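Home Explore Notifications Messages Lists Profile Log in Sign up

We use cookies to run this service and to remember your settings. By continuing you agree to our cookie policy. Accept Manage

Flosley packing floor notes
July 26, 2020

1/ Five months with an arm on the bench at the Mallwood site. Several people asked what it changed for the packers. Short thread, from the person who writes the shift sheets.

2/ The job: mixed gift orders. Small boxed and bagged items go from the supply side into a basket or a tray, one order at a time. Low volume per order, lots of variety. Conveyor equipment never made sense for it.

3/ Before February a full shift was 290 orders across the whole bench. The arm now takes 172 of those. The rest stay manual: anything with glass, ribbon or a handwritten card.

4/ Headcount on the bench is the same. Hours are the same. The mix of tasks is different, and that is where most of the complaints come from.

5/ Packers used to rotate every 50 minutes between picking, packing and labels. Picking was the break, in practice. You walked, you talked. The arm took most of the picking, so people now stand at labels longer. Two requests for mats, both approved.

6/ New task: staging. Items have to be set out with space between them or the gripper fingers touch the neighbor on the way in. A fast packer stages too tightly. We retrained for slower hands, and some of the best people disliked that a lot.

7/ Bench mid-shift:

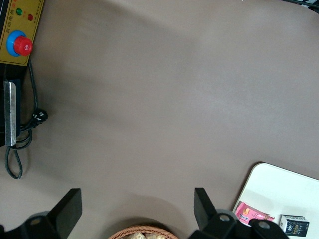
Arm side of the bench, Mallwood. Stop button upper left, basket between the fingers, two small items on the white board.

8/ On the stop button. Anyone may press it, no permission needed, no form for the first press. The Drillwood site required a form every time and people stopped pressing it. We copied their layout and left out the form.

9/ Pay: staging was graded as packing at first. It is now graded one step up, same as label check. That took longer to settle than the installation did.

10/ Still open: who clears a dropped item. The Ifans manual says the trained operator. On nights the trained operator covers two benches, so orders wait. I have asked for a second trained person per shift. No answer yet.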